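Home / Newsroom / Press releases

Skorkel publishes equipment plan and budget rules for hand-held gripper work at Skendelthorpe 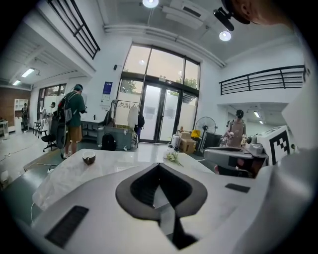
Hand-held grippers at a marble-patterned work table in a double-height room with a mezzanine.

SKENDELTHORPE, October. Skorkel has published the equipment plan for the next phase of its manipulation data programme at Skendelthorpe. The plan sets out what will be bought, what will be hired, what will be kept from the present phase and how each item will be charged. It also contains the specification that suppliers will be asked to quote against.

The programme collects records of ordinary hand tasks carried out with hand-held grippers. The records are used to train control software for robot arms. No arms are bought under this plan. Arm purchases are covered by a separate budget line held by Urkisberg, the parent company, and will be considered when the present phase has been reviewed.

Scope of the purchase

The plan covers 4 work positions. Each position consists of a table, a matched pair of hand-held grippers, a head-worn camera, a recording unit and the cabling between them. One further pair of grippers will be held as a spare for the whole site and will not be assigned to a position.

Grippers will be bought in pairs and not singly. A pair is calibrated together, and experience in the present phase showed that replacing one half of a pair took nearly as much technician time as replacing both. Suppliers may still quote a price for a single unit, but it will be treated as a repair part and entered under maintenance.

Tables will be bought locally. The specification gives a working height, a load rating and a surface that can be wiped down. It does not give a colour or a finish, except that one surface in the set must be plain and matt so that results can be compared with those from patterned tops.

Small items handled in the tasks, such as cups, plastic sheet and cut greenery, are treated as consumables. They are bought from petty cash up to a monthly limit and do not need a purchase order. Items containing liquid, glass or blades do need one, and must be listed on the task sheet before they are brought on to the floor.

Budget treatment

Grippers, head-worn cameras and recording units are capital items and will be written off over three years. Cables, pads, straps, batteries and printed markers are charged to the month in which they are bought. Tables and seating are charged to premises.

The plan allows 1,068 recording hours across all positions in the first half-year. This figure is the basis for the consumables budget, the storage budget and the service interval. If the hours are exceeded, the additional cost is charged to the project that asked for them. If they are not used, the balance is not carried over.

Storage is the largest running cost after staff time. Each position produces several camera streams at once, and the files are kept in full until they have been checked. The plan therefore pays for local storage sufficient for 6 weeks of recording, with checked files moved to the Urkisberg archive at the end of each week. Hired storage was priced as an alternative and was found to be dearer over the life of the equipment.

A contingency is held against the capital items only. It may be used for breakage and for changes in supplier price. It may not be used to add positions.

Specification for suppliers

Suppliers are asked to quote against the following points. A quotation that leaves any of them out will be returned once for completion.

Mass of each gripper, with and without its cable.
Jaw opening, closing force and the method by which jaw position is measured.
Type and size of the tracking marker, and whether the mount can be removed without tools.
Expected life of the contact pads in closing cycles, and the price of a replacement set.
Mass of the head-worn camera and the range of strap adjustment.
Cable length, connector type and the rated number of insertions.
Start-up time from cold to first usable recording.
Format of recorded files and any licence needed to read them.
Delivery time for spares held in stock, and for spares made to order.

The minimum cable length is 900 millimetres between the gripper and the point at which the cable is fixed to the operator or the table. Shorter cables limit reach at the far side of the work surface. Longer cables are accepted if a means of taking up the slack is supplied in the same price.

Wireless units may be offered. They must be quoted with enough batteries for a full shift at every position, together with chargers, and the comparison with wired units will be made on the total.

File format will be given the same weight as price. Recordings made in the present phase must remain readable alongside new ones, and the cost of any conversion work will be added to the supplier's quotation before quotations are compared.

Room and services

The equipment will be installed in the existing building. No structural work is planned. The premises budget pays for additional power outlets beneath the work positions, floor covers for cable runs and a second network switch.

The lighting will be measured before delivery. Marker tracking depends on even light, and daylight through large windows changes during the working day. The plan includes a sum for blinds, to be released only if the measurements show that they are required. Supplementary lamps will be considered after that and in that order.

Room temperature matters both to operators and to the recording units. The plan requires recording units to be sited where their vents are clear and where they can be reached without moving a table.

Maintenance

Coughlan will hold the maintenance contract for the first year. The contract covers inspection, calibration and replacement of worn parts at fixed rates. It does not cover accidental damage, which will be priced case by case.

Calibration will be checked at the start of each shift by the operator, using the printed target kept at the position. A pair that fails the check twice is withdrawn and replaced by the spare. The withdrawn pair is then sent to Coughlan with its last recording, so that the fault can be compared with the file.

Pads will be replaced by count and not by appearance. The recording unit already logs each closure of the jaws, and the log will be used to order replacement sets in advance.

Timetable

Quotations are invited from the end of October. Sample units will be tested on site at one position before any order is placed, and suppliers must be willing to lend a matched pair for this purpose. Orders will be placed in two lots. The first lot covers half of the positions and the spare pair. The second is released when the first has completed its acceptance tests.

Acceptance is based on recorded files. A position is accepted when it has produced a full shift of files that pass the checking software with no manual correction. Payment for hardware follows acceptance, with a part held back until the training session for operators has been given.

The specification, the pricing form and the loan agreement for sample units can be requested from the Skorkel purchasing office at Skendelthorpe. Questions on the specification should be sent in writing. Replies will be copied to all firms that have asked for the form.

About Skorkel

Skorkel records and prepares manipulation data for robot control software. It is part of Urkisberg and operates from Skendelthorpe.

Notes to editors

Sums in the plan are stated excluding tax. Unit prices are not being released while quotations are open.

ENDS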